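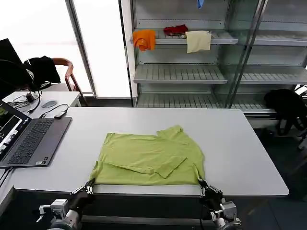

Page last changed: January, by Nii Osei

Band room and instrument store – pre-season check
Farbridge Youth Marching Band

Walked through with the list from last year plus a few new lines. OK means OK. FIX means before anybody plays it or carries it. WATCH means look again at the next check.

DRUMS AND CARRIERS

Bass drum carriers, shoulder pads – OK. One pad re-glued, holding.
Bass drum carriers, J-hooks – FIX. Left hook on the biggest carrier is bent out. Drum can jump off on a hard turn. Tagged red, do not use.
Snare carriers, belly plate screws – OK after tightening. Two were finger loose. Use the thread lock, it's in the drawer with the drum keys.
Snare strainers – OK
Tenor drums, rims – WATCH. Burr on the smallest rim, filed down, still a bit rough. Tape it for now.
Stick bags – OK. Threw out split sticks. Please stop putting them back in the bag.

BELL LYRES AND GLOCKENSPIELS

Frame bolts – FIX on the older Kiltance lyre, top bolt stripped. Trosach say they can match it, waiting on a price.
Bars, cord and felt – OK
Harness clips – WATCH. Spring is weak on the Kiltance one. Younger players should have the new harness anyway.
Pole sockets – OK, no cracks. Cleaned out old tape.
Weight for smaller players – still no answer on the lighter frame. Until then nobody under the shoulder mark on the door carries a full size lyre for a whole parade. Swap at the halfway point.

BUGLES AND BRASS

Mouthpieces washed and bagged – OK. Bags have names on now.
Sharp edges, dents near the bell – FIX on bugle 6. Rim has opened up and will cut a lip or a finger. In the repair box.
Valve oil – OK but nearly out. Lid was off again, floor slippery under the shelf, wiped up.
Lyres (the music holder kind) – OK, missing a couple of thumbscrews

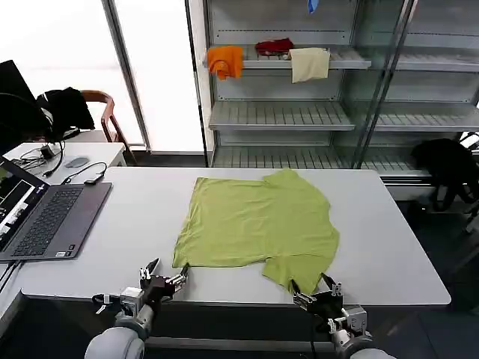 Mutes – not checked, case was locked and I didnt have the key.

STORE ROOM

Top shelf – FIX. Sousaphone case is back up there. Heavy things go on the floor, we agreed this. Moved it down myself with help.
Shelf brackets – OK, all wall screws tight
Door closes from inside – OK
Exit path – WATCH. Clear when I left, was not clear when I got there. Music stands stacked across it.
Fire extinguisher – pin and seal OK, gauge in green. Tag reads 147, same as the list.
Lights – one tube flickering at the back. Reported to MacLeod, the building people.
Extension cords – FIX. The orange one has a split near the plug. Cut the end off so it can't be used. Need a new one before the amp comes out.

FIRST AID AND HEARING

First aid box – OK, bandages restocked, cold packs in date
Ear plugs – low. Drum line has to wear them indoors, every time, including section leaders.
Contact sheets – WATCH. Three families not updated yet.
Water jugs – OK, scrubbed

PARADE DAY ITEMS

Reflective belts – OK
Flag pole tips – FIX, rubber cap missing on one. Pole stays in the rack untill it has one.
Trailer ramp – grip tape peeling on the left side. WATCH, but get to it before it rains.
Trailer tires – OK, pressures done at 8 in the morning, cold
Tie-down straps – OK, one frayed and binned

Reds are tied on anything marked FIX. Don't take a tag off because you need the instrument – find me first. Mute case and the lyre bolt are carried over to the next check.

N. Osei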